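3.2 Operating rules for shared garment cells

The rules below were drafted by Ekanayake and Higuchi after the first month of trials at the Reltik site and have been in force for every session since January. They apply to any cell in which two arms handle the same piece of clothing. We kept the list short so that an operator could hold all of it in mind during a shift.

Before a session, the operator checks that both arm bases are tight on the rail and moves each arm through its full reach by hand with the motors off. Cables that run outside the arm are checked in the same pass. A cable must have enough slack for the farthest pose in the task, and it may not cross the path of the other arm. If it does, the session does not start.

During a session, no one reaches inside the walls while either arm is powered. This holds even when a garment has slipped and the fix looks easy. The operator stops both arms, waits for the hold state to show on the console, and then goes in. Stopping only the nearer arm is logged as a violation. Speed is capped at the lower setting whenever both grippers are within 30 cm of each other, as happens often in hanger tasks (Figure 4).
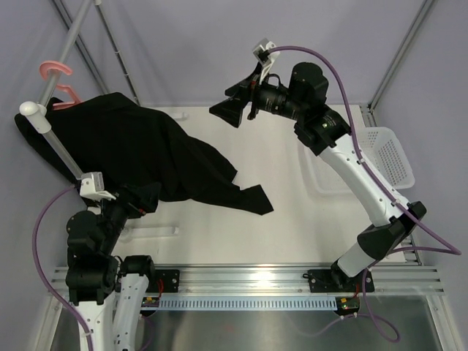
Each episode is logged with the garment type, the operator's initials and the reason for any stop. Of the 1,751 episodes recorded under these rules, 1,440 were kept for analysis. The rest were dropped when the log was incomplete or a check had been skipped, whether or not the task itself went well. Nimri reviewed all the dropped episodes a second time and restored none.

Dark clothing needed one added rule. Folds in black fabric can hide a gripper of the same color from an overhead view, so the operator may not judge the gripper's state from the video alone and must read the finger position on the console before releasing the hold.

Figure 4. Two-arm cell with a black garment and a pink hanger.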